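Parent Group Facilitators – Part-Time, Two Positions
Skendo Family Center

Applications are invited for two part-time facilitators to lead weekly groups for parents and caregivers who are new to the area. The groups meet at our Verbeke Street building during the school year and serve families with children from birth through age seven.

Many of the parents who register have moved from another state and do not yet know other families nearby. The facilitator opens each session, introduces newcomers, keeps conversation moving and, where parents wish it, helps them arrange to meet outside the group. Children remain in the building with our child care staff while the adults meet.

Each position is 22 hours per week, including Wednesday evenings until 8 p.m. Pay is set according to the Center's salary schedule, which will be sent to all applicants invited to interview. Facilitators receive a training allowance of $3,000 in the first year.
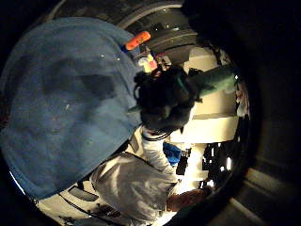
Obed Quartey came to the Hokow group with twin boys and kept attending after they started kindergarten. He told us that he had gone four months without a real conversation with another parent, and that what helped was a leader who remembered his sons' names and asked, every week, whether he had called anyone.

Applicants must have at least two years of paid or unpaid experience working with families or leading adult groups. A degree is not required. Fluency in a second language is welcome. The persons appointed must pass a background check and hold current first aid certification, or obtain it within 30 days of the start date.

To apply, send a resume, the names of two references and a letter of no more than one page to the Program Office, Skendo Family Center, 78 Verbeke Street. Please state whether you are available for the Hokow group, the Pemeck group or both – the two meet on different mornings. Interviews will be held in June.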